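Mylene Mangubat
2 min read

OK so a thread on the great table cleanup, because a couple of you asked and I have been putting it off since May.

Background for anyone new: our table is where everything in the apartment goes to live. Mail, chargers, the good scissors, the bad scissors, seed packets from my balcony phase. I'd gotten so used to eating on the couch that I forgot what color the thing was.

The push came from my sister, who is visiting on 9th June and has Opinions about couch dinners. Fine!! I cleared the whole thing in one evening with a podcast on and a bag for trash in each hand.

Step one was just getting everything off. I didn't sort, I didn't read old birthday cards (OK I read one), I put it all on the bed so I'd be forced to deal with it before I could sleep. Mean to future me but it worked.

Step two, the wipe down. Warm water, a drop of dish soap, the soft side of the sponge, then a dry cloth straight after. I used to go in with the all-purpose spray and always got streaks.

And then the seams. If you have any kind of surface made of panels you know what I mean. Crumbs go in there and start a new life. I do love a plain gray panel with a thin dark line in it, it looks so calm, but you do have to get down close and check.
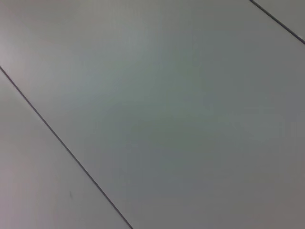

What do you use to get crumbs out of the gaps between panels?
An old soft toothbrush, dry, brushed along the line and never across it, and then the vacuum with the skinny attachment.

I tried a toothpick once and snapped the end off in the gap, so please learn from me. A folded piece of thin cardboard is OK in a pinch.

Next thing, the basket question. I wanted one (1) basket that could sit out all the time and catch the small stuff. I looked at the Tonine ones first, which are gorgeous, but the smallest was bigger than my sink. Then Plarnik, nice shape, but the weave was so open that a pen would go right through the side.

Ended up with a dark woven rectangle from the Šimko shop by the bus station. No label, no idea what the line is called. It was in the window next to a stack of napkins and I went in for the napkins. Did not buy the napkins.

My rule with it: when the basket is full I empty it, and I'm not allowed a second basket. I know myself. Two baskets would be four baskets by fall.

I also wanted something with color, since white plus dark brown was looking a little serious. Real fruit goes soft on me before I remember to eat it, so pretend fruit it is. There was a whole bin of the stuff at Bivilard and I dug around in there for way too long while a small child waited for his turn. Sorry, kid.

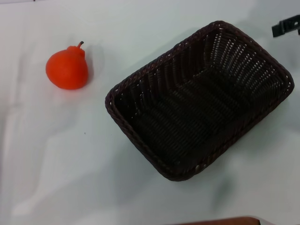

orange-red pear on one side, dark basket on the other, I'm so happy with this

I keep moving the pear a little to the left and then back again. My sister is going to put her keys in the basket the minute she walks in and that's fine, that's what it's for.

Still to do: the bed pile. I slept next to a stapler. More when I've dealt with it.

Recent posts by Mylene
The drawer under the oven, a confession
Which sponges I've stopped buying
Balcony seeds: what came up

Contact | © Mylene Mangubat | Back to top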